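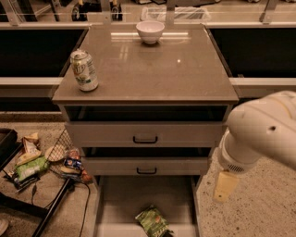 Drawer cabinet between the two dark counters, break room, Rindus building.

Progress report, Mridha break room and pantry refit
To: Anico small works fund
From: Mizanur Munasinghe, site coordination
January 29, 2025

Quick one this period, the full spreadsheet follows when the last invoices are in. Short version: room is usable, storage is most of the way there, drawers need another look, money is fine.

Where we are

Counters in. Both long dark sections are set and leveled, sealed at the wall side. Drawer cabinet sits between them, gray top, light gray drawer fronts, black handles. Top is glossy, shows every reflection of the ceiling lights. Some people like it, some don't. I would of gone matte but the glossy one was in stock and the matte had a wait into spring. Staying with it unless you object.

Floor kept as is. Speckled beige, original to the building, cleaned and patched by the door. No plan to replace. This saved us the whole flooring line, see below.

Old wall units gone, holes filled, one coat of paint. Second coat still to do behind the fridge, which has to be pulled out first and takes two people.

Drawers

Three in the stack. At the moment the top one is sitting slightly open, the second one ajar too, bottom one all the way out with a green snack bag in it. Staff have asked for the bottom drawer to be the snack drawer, fine by me, it's the deepest reach for anyone standing but nobody wants the cups down there either. Draft layout:

Top: cutlery, openers, napkins
Middle: tea, coffee, sugar
Bottom: snacks, sealed bags only

Sealed bags only is going on a label. We had crumbs in the old unit and I don't want to go through that again.

Separate matter, runners. Two complaints on the log that drawers don't close flush unless pushed hard. Jesuvska (the fitters) have been told and will come back to adjust, no charge, it's inside the warranty period. If adjusting doesn't do it I'll ask for soft close runners as a swap. Will report either way.

Loose items

Still things without a home. Small white bowl and a 7UP can on the cabinet top, black wire basket or rack on its side on the floor to the left. Same story all over the room, to be fair. Agreed with the floor leads:

- tops cleared at end of day, bowls and cups to the sink side
- cans straight to recycling, bin is ordered, not here yet
- wire storage off the floor, either on a shelf or out of the room

The floor item matters most to me, trip hazard and the cleaners can't mop under it. Asked for that one to be done first.

Money

Award was 2,882. Spent to date 961 on counters fitting, paint, patching and waste removal. Cabinet and tops were covered under the building budget so do not show here. Committed but not yet invoiced: 508, shelving and the recycling bin together. Labels, drawer dividers and hooks, 80, bought on the office card and to be claimed back.

That leaves a healthy balance. Flooring underspend is the reason for most of it. I'd like to move part of it to a proper wall shelf run over the left counter, quote to follow. Please confirm whether that needs a formal change request or if an email is enough, last time I got two different answers.

Problems / risks

Runners, as above.

Shelving delivery. Supplier gave a date, then moved it, then stopped giving dates. Chasing. If it slips again we use a second supplier, slightly dearer, still inside the line.

Usage. People started using the room before it was signed off. Can't really blame them, the kitchen upstairs is shut, but it means work has to be done early mornings and things get put down wherever there's a surface. Slows us a bit, no cost impact so far.

Glossy top. Watching for scratches. None reported yet. Have asked for a cutting board to live on the counter so nobody cuts directly on the cabinet.

Next period

Runner adjustment by Jesuvska
Second coat behind fridge
Dividers in top drawer, labels on all three
Recycling bin in, shelving up if it arrives
Short feedback form to staff, five questions max
Quote for wall shelf run to you

Final report is due in August and I don't see a reason to move that. Happy to have someone from the fund come by before then, mornings are best, ring the Rindus front desk and they will find me.

Apologies for the lateness of last periods report, it was sitting in drafts. Receipts for the 961 are scanned and in the shared folder, the waste removal one is faint so I've asked for a reissue.

M. Munasinghe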